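Home | Forums | Kitchen & Home | Rules | Log in
3 min read

Shelf risers: worth it, or just a second place for crumbs?

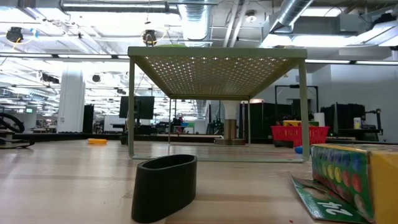 Flanitz Allotment & Cookery Club – Members' Forum

**mossback25**
Settle something for me. I've got a small kitchen with one decent cupboard, and I'm told that a riser doubles your space. My view is that it doubles your mugs. Within a month of buying one I expect to own every egg cup in the county. Anyone got a green metal one with holes in the top? Do the holes do anything?

**Zamfira Hodoroagă**
Had two of the Fikis ones since September. Good for plates, hopeless for spices, as you end up with a back row you only meet when you move house. I found cumin in there older than my nephew.

**pan_handler**
Disagree with Zamfira. Spices go on top, tall things go in front, plates go in a rack like civilised people. I've run it that way for years and can find the paprika in the dark.

**Zamfira Hodoroagă**
Why are you looking for paprika in the dark?

**pan_handler**
Power cut. Goulash was already on.

**mossback25**
And the holes?

**Old Zulu**
Crumbs fall through them. So now the crumbs are underneath, where you can't reach. A solid top you can wipe with one swipe.

**pan_handler**
You can lift it up, Zulu. It's a shelf, it isn't planning permission.

**Old Zulu**
With 25 jars on it? After you.

**leek_week**
My late aunt kept everything in one deep drawer and never lost a thing. Then again she only cooked four meals. I'd sooner throw half of it out before buying furniture for it. Carance do a nice wooden riser if you must, but mine wobbles and I've had to put a folded beer mat under it.

**mossback25**
So the advice so far is buy two, buy none, or inherit a drawer.

**Zamfira Hodoroagă**
Measure the cupboard first. Mine missed by the width of the hinge and I had to take the door off. It's still off – I've started calling it open shelving.

**pan_handler**
Mine went in first time.

**Old Zulu**
Of course it did.

**mossback25**
Measured. The boiler pipe is in the way. Does anyone want some egg cups?

893 views | 14 replies | Share (2)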